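Chamado 2694 – Oficina partilhada Brendier
Equipamento: braço Pikilach com garra de dois dedos
Categoria: preensão / perceção
Prioridade: média
Estado: em observação

Descrição do problema
O utilizador comunica que o braço interrompe a rotina de recolha com o código 328 (objeto não confirmado) quando a peça de ensaio é o bloco retangular cor-de-rosa. A ocorrência verifica-se apenas na bancada de padrão marmoreado. Na bancada de montagem, com a mesma peça e a mesma rotina, o ciclo conclui-se sem erro.

Verificações efetuadas
Foi confirmada a fixação dos dedos amarelos e repetida a calibração de abertura, sem desvio a registar. O cabo da câmara de punho foi substituído por um exemplar do armário Mercado e o código manteve-se. A versão do controlador Tikau corresponde à última publicada no repositório da oficina.

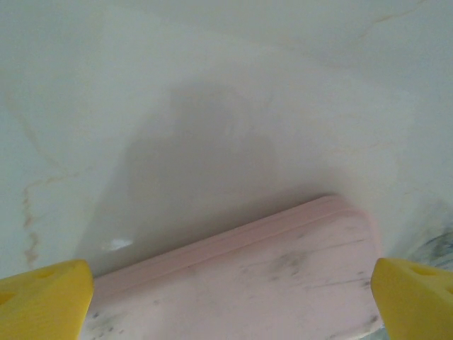 A análise incidiu, em seguida, sobre a segmentação. O rosa pálido da peça apresenta pouco contraste com o tampo branco-acinzentado, e o reflexo da luminária junto ao bloco é interpretado pelo programa como parte do contorno. O centro calculado fica, por consequência, deslocado, e a confirmação é recusada. As manchas e os riscos da face superior não alteraram o resultado nos ensaios com limiar fixo.

Medidas aplicadas
1. Redução da exposição da câmara e desativação do ajuste automático.
2. Reorientação da luminária, de modo a afastar o reflexo da zona de recolha.

Resultado
Após as duas medidas, o código 328 deixou de ocorrer com a luminária ligada. Com luz natural, ao fim da tarde, registou-se ainda uma recusa.

Pendente
Solicita-se ao utilizador que repita o ensaio com uma base mate escura sob a peça e anexe o registo do controlador a este chamado.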